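Learning Kitchen Cleanup from Hand-Held Gripper Demonstrations
Final project report, Robot Learning Lab course
Cirilo Sandoval

Summary

This project asked whether a small policy trained only on hand-held gripper demonstrations could learn to drop light trash into a bin, and whether demonstrations from lived-in kitchens are more useful than demonstrations from a lab bench. I trained the same network on two sets of equal size and tested both on the same arm. The home-trained policy did better in every test setting except the lab bench itself.

Background

Most of the earlier student projects in our lab used teleoperation. The operator sits next to the arm and drives it with a leader device, and a good operator gets through a short task slowly. The data is clean, but it all comes from one table under one set of lights. In December I tried last year's bench-trained model on a table in the student lounge and it failed on almost every run, usually by reaching for the wrong side of the bin.

A hand-held gripper moves the collection out of the lab. The person holds the tool, does the task with it, and the wrist camera records what the robot's own wrist camera would see. No arm has to be carried anywhere. The cost is that the motion has to be recovered from the video and the inertial sensor, and some recordings are lost in that step.

Data collection

I collected 1,000 demonstrations, half on the lab bench and half in 4 home kitchens. The task was the same each time. Pick up one light object from a table or counter, move it over an open bin, and release it. Objects were paper, wrappers, small cards and similar things. Nothing sharp, wet or heavy was used.

In the homes I did not clear anything away first. Bins stayed where the household kept them, next to the table or under a counter, and whatever was already in them stayed in. Patterned tablecloths, curtains and open shelves were left as they were. I only asked that walkways be clear enough to move around safely.

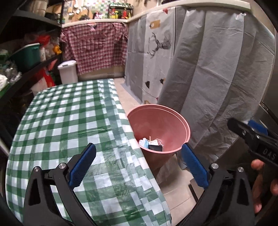
Each recording starts with a short slow sweep so the tracking can find enough fixed points before the task begins. I left this out on the first day and paid for it later. Recordings without a sweep were far more likely to be thrown out by the tracking check. Glossy plastic surfaces also gave trouble, as reflections move with the camera and get picked up as features. Repeating patterns were a smaller problem than I expected once there was enough other detail in view.

After the tracking check I removed 59 recordings from the home set. I then dropped the same number at random from the bench set to keep the two equal.

Training

Both policies use the Orozco network from the course starter code, with no changes to the layers. Input is the wrist image and the gripper width. Output is a short sequence of relative gripper motions. I trained each policy for 200 epochs with the same learning rate and the same random seed. Image augmentation was limited to brightness and small crops.

Testing

Tests were run on the lab's Isetier arm in three settings: the lab bench, the student lounge and the kitchenette on the Hesemness floor. A run counted as a success if the object ended up inside the bin and the gripper did not push the bin out of place. Each policy got the same objects and the same starting positions.

On the lab bench the bench-trained policy was slightly better. It moved faster and released closer to the middle of the bin. In the lounge and the kitchenette the order was reversed, and the gap was large. The bench policy often stopped short and let go above the table. The home policy usually found the opening, but it tended to hover over the rim before releasing, and a few objects landed on the edge and fell outside.

Limits

I collected every demonstration myself, so both policies learned one person's habits. I am right-handed and nearly always approached the bin from the left. When the bin was placed on the other side of the arm, both policies got worse. The tests also used one bin at a time. I would not assume the result carries over to a room with several open containers.

Next steps

The home set should be collected again with at least one more person and with bins on both sides. I would also like to try the Ovent tracking package, which may recover some of the rejected recordings. The draft of this report was turned in on 21st February, and the corrected success tables are in the project folder with the training logs.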